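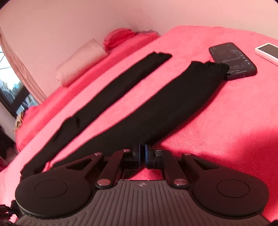
Idari respondeu logo que meia preta não tem par, tem parentesco, e que eu devia desistir de procurar lógica na gaveta. Pode ser. Mesmo assim insisto, porque já li três páginas sobre o assunto e todas dizem coisas que não batem com o que vejo quando estendo as meias na cama depois da lavagem.

Meias pretas com larguras diferentes: ainda são par?

Publicado em 18 de janeiro de 2018 na seção Roupa e Lavanderia

Tenho uma gaveta quase só de meias pretas. Comprei a maioria em pacotes, da mesma marca, do mesmo tamanho, e no papel deveriam ser todas iguais. Na prática, ponho duas em cima da manta e uma é estreita e comprida, a outra é larga, com o punho frouxo e meio esfiapado. Ou não são par, ou alguma coisa acontece na máquina com uma e não com a outra.

O que quero saber:

Duas meias do mesmo pacote podem ficar com larguras tão diferentes só pelo uso e pela lavagem?

Existe jeito de recuperar um punho que já laceou? Vi gente recomendando água quente, vinagre, congelador e até passar a ferro com pano úmido. Desconfio de tudo isso, principalmente do congelador.

E os tais prendedores de par, que mantêm as duas juntas na lavagem, servem para alguma coisa ou são mais um plástico para perder? Vi o da Prodix à venda e a descrição promete "até 700 lavagens". Gostaria de saber quem ficou contando.

Lavo a 40 graus com o resto da roupa escura e seco no varal de dentro. Não uso secadora. Por favor, não me mandem comprar meia colorida, já me disseram isso em casa.

Pace
Membro desde maio — 2.457 pontos

Podem, sim, mas eu apostaria primeiro na explicação mais chata: não são do mesmo pacote. O fabricante muda o fio, muda a máquina, muda o fornecedor e continua vendendo com a mesma etiqueta. Você compra um pacote em maio, outro no fim do ano, mistura tudo e depois culpa a lavagem.

Dá para conferir sem gastar nada. Vire as duas do avesso e olhe a costura da ponta. Se uma tem costura grossa e a outra tem costura quase lisa, acabou a discussão. Olhe também o canelado do punho, perto de uma janela, porque com luz de lâmpada todo preto parece igual. Se costura e canelado forem idênticos, aí sim vale falar em desgaste.

Quanto a desgaste: o elástico do punho vai embora com calor e com puxão. Se você pendura pelo punho, o peso da água puxa justamente a parte que precisa ficar firme. Pendure pela ponta do pé. E 40 graus para meia de uso comum é mais do que o necessário, 30 resolve quase sempre.

Sobre recuperar o punho, não acredito. A água quente encolhe um pouco o algodão, você calça, anda até a padaria e volta tudo como estava. Elástico partido não se emenda com vinagre. O congelador eu testei, por teimosia, e fiquei com uma meia gelada e larga.

Os prendedores eu usei durante um inverno. Seguram o par, isso é verdade. Também deixam uma marca no tecido, e o trecho que fica preso sai menos limpo. Um saquinho de tela com zíper faz o mesmo serviço e não aperta nada.

Atow
Membro da comunidade — 4.000 pontos

Discordo em parte da resposta de cima. Tenho meias do mesmo pacote, marcadas com linha por dentro no dia em que abri, e depois de um ano havia diferença visível entre elas. Quem cruza a perna sempre do mesmo lado, ou puxa uma com mais força ao calçar, gasta desigual. Não sei provar, mas a linha está lá.

O truque da linha, aliás, recomendo. Dois pontos de linha cinza no punho, um pacote com uma cor, o seguinte com outra. Leva uma noite de televisão e depois você nunca mais compara largura em cima da cama.

Idari

usa as duas. dentro do sapato é tudo preto

Pace comentou: Virei do avesso as que estavam em dúvida. Costuras diferentes, então a tese dos pacotes misturados ganhou desta vez. Continuo sem acreditar nas 700 lavagens. Vou tentar a linha cinza, mas só nas que ainda têm punho — as outras ficam para limpar sapato.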